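Voletti Open Day: Household Tasks

Visit report and gallery
Posted 9 Jul 2021

Voletti opened its Sowa apartments to visitors this week. The company builds Rirkum, a two-armed robot meant for ordinary homes, and the apartments are where the household tasks are worked out before anyone asks the robot to try them. We signed up in March, when the first visiting list went around, and got places in the afternoon group. There were 20 places in each group, and ours had 13 people in it.

The visit had two halves. In the first, we watched people doing chores by hand in furnished rooms. In the second, we went down one floor and saw Rirkum attempt a few of the same chores in a plainer room with good lighting and a padded floor. There was a short talk between the two, with coffee.

The apartments are lived-in sizes, with narrow hallways and doors that bump into things. Voletti rents them as they come and leaves the furniture mostly where it is. Our guide said the company used to work in one large hall with mock kitchens, and that the tasks came out too easy. A refrigerator in a hall can be opened from any side you like. In an apartment the door swings into the only place you would want to stand.

Each task has a card. The card gives the room, the items and the finishing condition, and not much else. How a person gets from start to finish is left open. The list we were shown had 584 cards on it, sorted by room and then by how many hands the task usually takes. Drinks are filed under two hands. Voletti uses store-bought bottles for these cards, with their labels left on, and they get changed when the labels start to peel.

Bottles and tray, balcony side. Four bottles are on the tray in the second picture, with both hands on one that has a green cap.
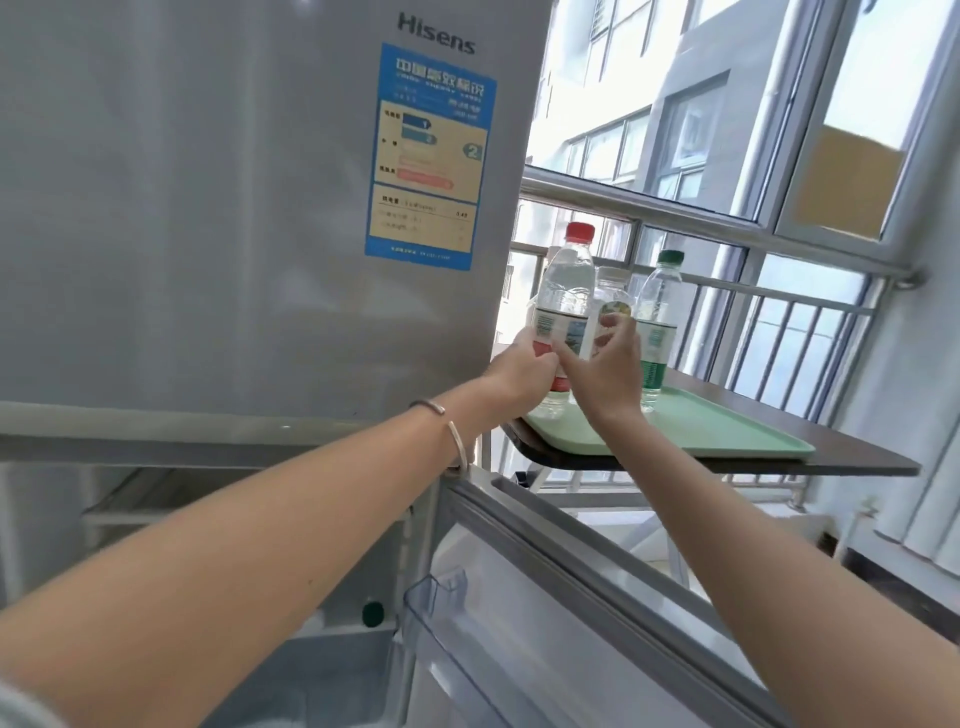
Drinks by the refrigerator.

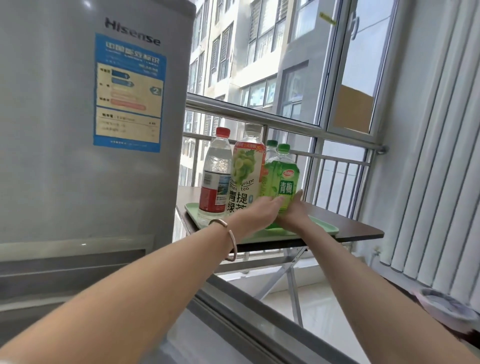 Clear plastic is one of the harder materials for Rirkum. The guide spent some time on this, and most of the questions from our group were about it. Daylight comes through a bottle and whatever stands behind it shows up inside the outline, so the robot can put the near edge in the wrong place. Labels help a lot. Caps help too, as long as they are a different color from the background. Someone asked why the company doesn't close the curtains. The answer was that people don't close their curtains to get a drink.

After the drinks we were taken through the laundry cards and the shoe rack cards. Laundry was slow to watch. A person folds a towel in a few seconds, and then it has to be shaken out and put back for the next turn. The shoe rack went faster, and a few visitors were allowed to try it. You get the card, you read it, you do the task at your normal speed. The only instruction is to keep your head pointed at what your hands are doing, and that is harder than it sounds. Most of us looked away at some point, usually to check whether we had finished.

The talk was given in the downstairs room. It covered how the recordings are checked and stored, using a program called Zanstead that Voletti wrote for its own use. A checker goes through each recording, marks where the task starts and stops, and rejects the ones where the hands go out of view for too long. On a good week 2,000 recordings get through. The slides were dense and the room was warm, but the part with rejected recordings side by side was useful. In one of them, the person had done the whole task correctly with the wrong cup.

Rirkum itself came out at the end. It is shorter than we expected and quieter. It ran three tasks for our group:

Taking a mug off a hook and setting it on a counter. Done on the first try.

Opening a drawer, removing a spoon and closing the drawer. The drawer stayed open a little way on the first try. The second try was fine.

Moving a bottle onto a tray. The robot stopped with its hand open next to the bottle and waited. An operator reset it and it then completed the task, slowly, and set the bottle down upright.

We asked when it would be doing this in a real home and were told there is no date. The next step is to have it work upstairs in the apartments, starting with the kitchens. The balconies will come later because of the door sills.

Practical notes for anyone planning to go. The entrance is on the courtyard side and the sign is small. You take your shoes off in the apartments, and slippers are provided, though the large sizes ran out in our group. Bags go in a locker downstairs. Visitors can take notes anywhere but should ask before taking pictures on the robot floor. The whole visit lasts an afternoon if you stay for the questions.

A second set of visiting days is planned, with the bathroom and bedroom cards added to the route. Sign-up is through the visitors page on the Voletti site, and groups will stay the same size.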